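4.3 Wrist camera set-up in the simulated cell (Vesisgate arm, Loden gripper)

Read 4.2 first if the cell file isn't loaded yet.

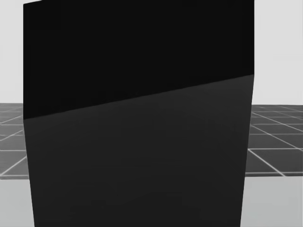

The wrist camera has to be placed by hand in the sim before you match it to the real cell. The cell file loads it at the mount origin, and the mount origin is no good for anything except proving the camera is alive. What you want at the end of this section is fingers, part and floor all in the one view. A big dark box from top to bottom with a strip of tiled floor left and right means the camera is far too close to something or pointed wrong. Can't see a gripper, can't calibrate to one. Go through the steps in order and don't skip to the offsets.

Before you start

- Sim stopped, not paused. Paused keeps the old camera pose and you'll chase your tail.
- Cell file saved under your own name. Leave the master alone.
- Real arm in HOLD, pendant on its hook. If the live link is on, moves in the sim go to the real arm.
- Mount drawing to hand (Ackah bracket, the long one). The short bracket has its own numbers, see 4.5.

CAUTION: Turn the live link OFF before step 1. Check the lamp on the cabinet as well as the screen. The screen can lag.

Placing the camera

1. Open the cell tree. Find wrist_cam. Should be sitting under the flange. If it's under world, drag it onto the flange and say yes to "keep local pose".

2. Send the sim arm to READY. Wait for it to stop.

3. Switch to the outside view and look at where the camera body is. Is it inside the bracket? Move it out along its own Z till the lens clears the front plate.

4. Check which way it points. Blue arrow goes toward the fingertips. If it's backwards, turn 180 about Y. Only Y. Turning about X looks right but flips the picture and you find out at step 12.

5. Type in the bracket offset from the drawing. Units are millimeters in this window and meters in the next one, so watch it.

6. Switch back to the wrist view.

7. Look for both fingertips. Open and close the gripper once from the jog panel. Both should move in the view. No movement, wrong camera, go to step 1.

8. Save the pose as cam_wrist_a.

NOTE: If one face of a box takes up the whole view and jogging the gripper does nothing, hide objects in the tree one at a time till the view clears. The one you just hid is the one in the way. Move the camera or the object, then unhide. Don't leave it hidden, the collision check still sees it and the next person won't.

NOTE: Floor grid lines are handy here. Lines should run straight right up to the edges of the view. If they bow, lens distortion is on. Turn it off for now, it gets turned on in step 14.

Setting the focal value

9. Open Camera > Lens. Focal value starts at 900. Change it to 991 for the long bracket.

10. Set near clip as low as it goes. A high near clip cuts the fingertips away and people think teh gripper has come loose.

11. Put the test block on the floor at mark B. Jog to LOOK_B. Whole block in view with floor showing on all four sides. If the block runs off the top or bottom, back up along tool Z and try again.

12. Block label should read the right way up. Upside down means step 4 was done about X. Go back, fix it, redo 5 to 8.

Matching to the real cell

13. Stop the sim. Walk round the real arm, gate shut behind you. Then live link ON.

CAUTION: First move after the link comes on is at slow speed only, thumb on the enable switch. Arm will jump a little if the two poses don't agree. If it's more than a little, let go of the switch, link off, start over at step 2.

14. Turn lens distortion on. Load the file that came with the camera, not the one from the old cell.

15. Run MATCH. Takes a few minutes. Leave the lights as they are while its running.

16. Write down the match score. Pass is 2,083 or better. Last good run on this cell gave 3,795 with the long bracket and clean lens.

17. Under 2,083: wipe the lens, check the two bracket screws, run again. Still under, do the whole section again from step 1. Don't lower the pass value.

18. Save as cam_wrist_b and export to the Ploten controller. Controller beeps twice. One beep is a refused file, normally a name with a space in it.

When to redo this

- After any bracket change or any knock to the wrist.
- After swapping gripper fingers, steps 7 to 12 only.
- After a sim update. The May update reset near clip on every camera, so check step 10 even if the view looks fine.

Keep the old cam_wrist_b until the new one has run a full shift. Rename it, dont overwrite.

Changes to this section go to Rongrong Dai, cell set-up desk. Next: 4.4 Fixed overhead camera.

Vesisgate Cell Set-up Guide | Section 4 | Contact: cell set-up desk | Back to top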